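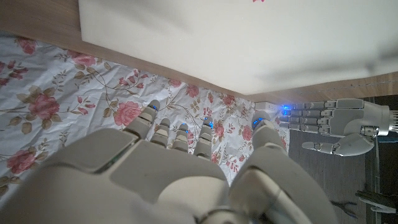

Search the archive Go

Re: Fitted sheet shrinkage, 601 lot

On 19th October the Tirnville laundry list wrote:
> Fitted sheets from Hellness come up short after 2 washes.
> Flat sheets are fine. Dryer or fabric?

Fabric, most likely. Our 601 lot did the same at Dradstead. Shrinkage was all in the length – width held. Measure along the warp before the first wash, then again after the second. Lot 101 stayed within tolerance on the same cycle.

List contact | Back to top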